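Setting and clearing a table with a patterned cloth
8 Mar 2022
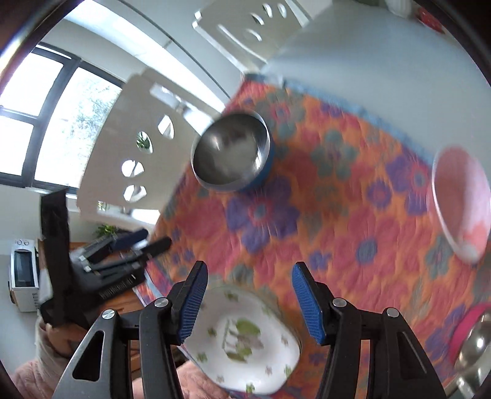 How do I keep a printed tablecloth bright when it is used every day?

Wash it in cool water, inside out, and dry it away from strong sun. Orange and purple prints fade first on the side near the window, so I also turn my cloth every time I put it back on the table.

A cloth with big purple and pink flowers is a good helper in a family kitchen, for it hides small stains until the evening. But it hides crumbs too. Pass your flat hand over it before you put the plates. You will feel what you do not see.

Plates with a scalloped rim need a little more care than round ones. Food dries in the small curves, and a sponge goes over them without touching. I use an old soft toothbrush and warm water with a drop of soap. If the plate has painted sprigs, no scouring powder – it takes away the color little by little.

Steel bowls show every drop of water. Dry them at once with a cotton towel. For white marks from hard water, I pour in 3 spoons of vinegar, wait roughly 9 minutes and rinse well. If the bowl is colored on the outside, keep the vinegar inside only.

When clearing, take the light bowls first and the plates last. Do not put a steel bowl inside a thin ceramic one, the edge can leave gray lines. My neighbor Eimear Dunne puts a paper napkin between them in the cupboard, and her set from Jokville has still no scratch.

One more thing about the edge of the table. A plate that stands very near the edge is easy to catch with a sleeve, so I push mine in by the width of a hand before I bring the soup.

Fresh oil on the cloth: cover with potato starch, leave until dinner is finished, brush off, then wash. In April I will write about candle wax.

Krum Kelmendi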